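Flacon de ketchup en tissu rouge
Référence 1366
Gamme Titia, jeux d'épicerie

Accessoire souple pour jouer à la marchande ou à la dînette. Se range avec les autres articles de la gamme dans le panier Pinheiro (vendu séparément).

Hauteur : 80 mm
Âge conseillé : à partir de 4 ans
Conditionnement : sachet de 2 pièces
Entretien : à la main, eau froide, séchage à plat. Ne pas repasser l'étiquette.

Tarif dégressif pour les écoles et les ludothèques, sur devis. Fiche mise à jour en juin 2022.

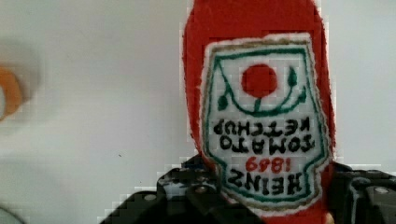 Lukance, service Jeux d'imitation

L'étiquette blanche porte une tomate ronde, une tige verte à feuilles et la mention TOMATO KETCHUP en capitales noires. Surface légèrement pelucheuse.

Pièces de rechange et devis : Tiago Godinho, dépôt de Flurnalau.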